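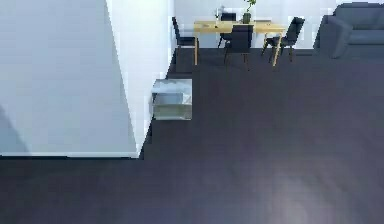

Fig. 4 – Wall corner and dark floor.

4. Choosing a position and fixing the heater

The Estar panel heater is supplied in two ratings, 1500 W and 2000 W. The fixing method is the same for both. Read section 2 (Electrical safety) before starting.

4.1 Marking out

1. Choose a solid, flat section of wall within reach of a fixed socket outlet. Do not use an extension lead.
2. Hold the paper template against the wall with its lower edge 200 mm above the finished floor. Measure from the floor surface, not from the top of the skirting.
3. Check the template with a spirit level and mark the four holes.
4. Check for buried cables and pipes before drilling.

Note: the plugs in bag B are for masonry only. For plasterboard, use cavity fixings rated for the weight on the data plate.
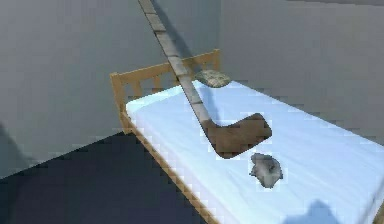 Heat output depends on free air movement at the lower grille and the upper outlet. Leave at least 200 mm clear on each side of the casing and do not box it in. In bedrooms, bedding is the usual obstruction. Where the bed stands in a corner, as with the wooden-framed one shown, fix the heater on a different wall, well away from the headboard and covers. Curtains must end above the casing or be tied back.

CAUTION: Do not cover the heater. Do not dry clothes on it.

4.2 Hanging the heater

1. Screw the bracket to the wall, tightening the upper screws first.
2. Lift the heater on to the two upper hooks.
3. Press the lower edge in until the catch clicks, then fit the locking screw.
4. Plug in and set the dial to frost guard. The green lamp lights.

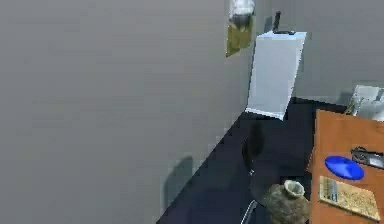 Fig. 6 – Back wall with framed picture and tall white appliance.

4.3 Setting the thermostat

1. Turn the dial to maximum and close the doors.
2. When the room is comfortable, turn the dial back slowly until it clicks.
3. Leave the dial at this point – the heater will now switch on and off by itself.

A slight smell during first use is normal. If it persists, unplug the heater and contact Plenderberg Service, quoting the serial number.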